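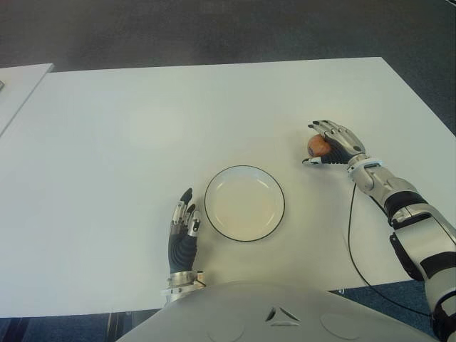

The working group on hand comparison wishes to report to the list on the first part of its trials at the Dunleavy site. The task is the one agreed in October: round items are moved to and from a plate on a plain white table, using both arms. The two hands are treated separately in the results. In the placing trials the left hand waits upright beside the plate while the right arm, at a much longer reach, holds a small round orange-brown item just above the table. Members who have asked for reach to be scored apart from grip will find both columns in the draft tables.

In all, 382 attempts have been logged, of which 222 used the Clekura controller and the remainder the Sindik controller. The Clekura unit closed the fingers more evenly, but its default force limit was too high for fruit and had to be lowered. The Sindik unit needed no such change. It did, however, respond slowly when both arms were commanded together, and the group would welcome advice from any site that has met the same delay.
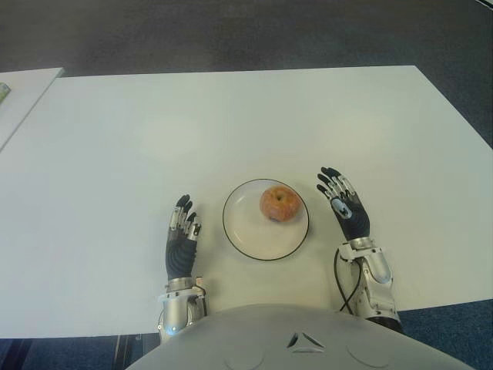 Both controllers were run with the same start position, and operators were asked not to correct the hands once an attempt had begun. Attempts in which an operator intervened are marked in the log and excluded from the averages.

On 22 the message from Paraskevi Makris raised a related point, which is quoted in full.

> Dear colleagues,
>
> I have read the Clorkent draft with interest. My concern is
> with the head camera. Once the fingers have closed, it gives
> a poor view of the contact area, and slip may be recorded
> late or missed. Would the group consider adding the wrist
> view to the scoring, at least for the ribbed soft fingers?
> I should also like to know whether the 40 mm offset
> in the draft applies to both arms.
>
> Paraskevi Makris

The group accepts the first suggestion. Slip will be scored from the wrist view wherever soft fingers are fitted, and from the head view in all other cases.
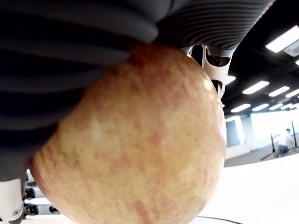 Tamer Azar has prepared a revised scoring sheet on this basis. It asks the scorer to note any movement of the fruit against the finger, and to leave the entry blank where the contact area is hidden. Strong daylight from windows can wash out part of the wrist view, and sites are asked to keep exposure fixed during a run.

On the second question, the offset applies to the right arm only. The wording in section 2 will be corrected.

Comments on the sheet should be sent to Kacper Bielecka, with a copy to this list.

Iolanda Caldeira
for the working group on hand comparison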